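Unit 4: Pick and place in simulation

Work through this unit before you book time on the Kovden bench. Each team starts from the shared Skollura project and changes only the task script. The task is to pick up the numbered cube on the table and put it in the tray.

Run 400 trials with the default start positions, then repeat with random seed 2659. Keep the same seed until your report is in. 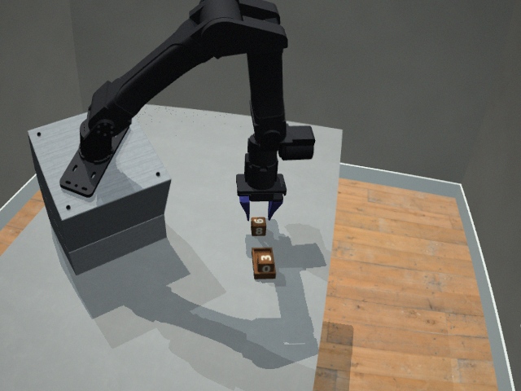 Open the fingers fully before the arm comes down. Most failed runs last term came from a closing command sent too early. Log the wrist height at the moment of closing and save it with the trial number.

Hand in the script, the log and one page of notes by 5 p.m. on the last day of the unit. Name the folder with your team code.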